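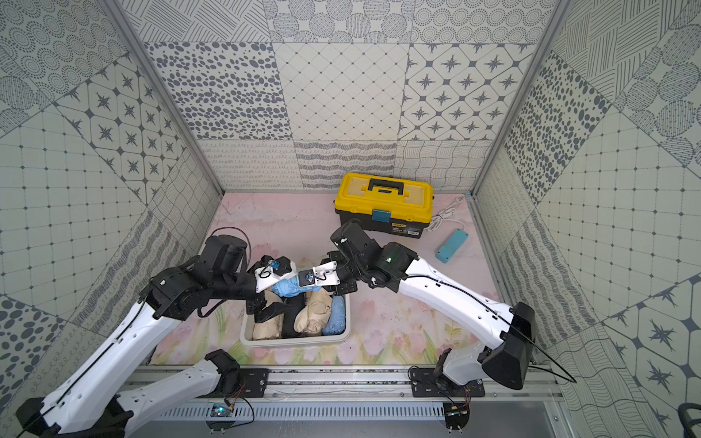
Both arms on the blue item, over the bin.

6 Oct 2024 – solubility rerun, Fulleo set

Back to the compound plates, because the numbers from the first pass were too nice. Of the 2,676 wells we read, nearly all came out "soluble," which would make this the friendliest screening library ever sold. I have met screening libraries. They are not friendly.

Živko's theory is that the plate reader was blanked against buffer with no DMSO in it. My theory was bad stock. We bet a coffee on it and then spent the morning doing the controls we should have done first. With 2% DMSO in the blank, the baseline moved up and a good chunk of the "soluble" wells dropped below the line. So I owe a coffee. Noted here so he can't claim it twice.

Rerun, as done:
Stocks at 10 mM in DMSO, thawed at room temp, spun down before opening.
Diluted to 200 uM in PBS pH 7.4, final DMSO 2%.
Shaken 90 min at 25 C, filtered, read at 254 and 280.
Matched blank on every plate, in column 12 this time, all eight wells.

Usable wells after the rerun: 1,455. The rest are either under the detection limit or have no chromophore worth the name, and those need to go on the LC. I started a list. The list is long and I have stopped looking at it.

There are 11 compounds that precipitate the moment they see water. Lovely white fluff. Fung-ping wants to try them with a bit of cyclodextrin before we write them off, and says two of them were the best hits in the binding assay. Of course they were. Sticky things stick. I would like to see that assay repeated with 0.01% Triton in the buffer before anyone gets attached.

Side note on the filter plates: the Hikent ones leaked at the corners again, A1 and H12 both. The vacuum was set low, so don't blame the vacuum. I've moved the last box to the bottom shelf and written DYE TESTS ONLY on it in large letters. Somebody will use them anyway.

Javemgate spreadsheet: compound IDs with a trailing zero lose it on import, so 2,992 rows came in and several of them now share a name. Živko fixed it by setting the column to text. I fixed it earlier by swearing, with less success. The corrected file is in the Tsao folder, ending in _v4. Please delete v3. Please don't make a v4_final.

To do
LogD on the soluble ones, shake flask, octanol saturated overnight first
New DMSO bottle, the open one has been open since before I can remember
Ask Fung-ping how much cyclodextrin is left
LC time – the sign-up sheet is full through mid October, so beg
Coffee for Živko (small)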